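Flernivbridge Institute of Household Studies
Course handout, Unit 3: Storage in the Small Kitchen
Friday, January 25, 2019

Purpose of this unit

Students completing Unit 3 will be able to plan the storage of a kitchen that has very little of it. The unit assumes one work surface, one drawer cabinet, and a countertop appliance. Fitted cupboards are treated separately in Unit 4 and should not be included in any plan submitted for this assignment.

Working surface first

The plan begins with the surface on which food is prepared and served. Students mark out the area to be kept clear during preparation and only then assign positions to everything else. A mat may be used to set the limits of this area. Where a mat is used, items that stay out permanently belong along its back edge or off it altogether, and plates in daily use may be kept at the back within easy reach.

The drawer

A drawer is measured from the inside. The width of the front panel gives no reliable indication of the space behind it, and plans that use the outside measurement will be returned for correction. Students should also record how far the drawer projects when fully open. In a narrow kitchen, an open drawer may take up much of the space in which a person stands or sets down a dish.

In the Malinowski method, which this course follows, a drawer is emptied completely before anything is assigned to it. Items are then returned in order of use. Paper goods, such as a pack of tissues, are placed last and kept together at one end, where they will not be crushed by heavier utensils.
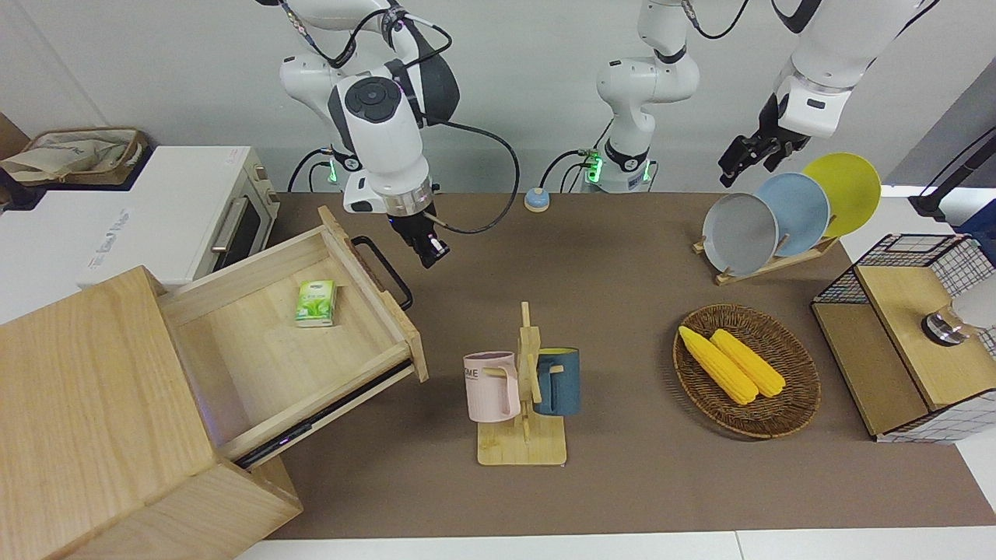 Gonska objects to this order of work and holds that paper goods should be kept out of kitchen drawers entirely, as they take up space that cutlery needs and are seldom wanted at the moment of cooking. Students may adopt either position in the written plan, provided the choice is stated and applied throughout.

The countertop appliance

A toaster oven requires clearance for its door and for the hand that operates its controls. Both are to be shown on the plan. Cloth bags, paper, and cardboard boxes are to be stored well away from any appliance in use. The clearances given in the manufacturer's instructions take precedence over any general figure quoted in class.

Assignment

Submit a plan of one drawer and one work surface, drawn to scale on the Plumuvis grid sheet, with a written explanation of 2 pages. Measurements are given in inches. The assignment carries 50 points, of which a minimum of 68 percent is required to proceed to Unit 4. Plans without inside measurements will not be graded.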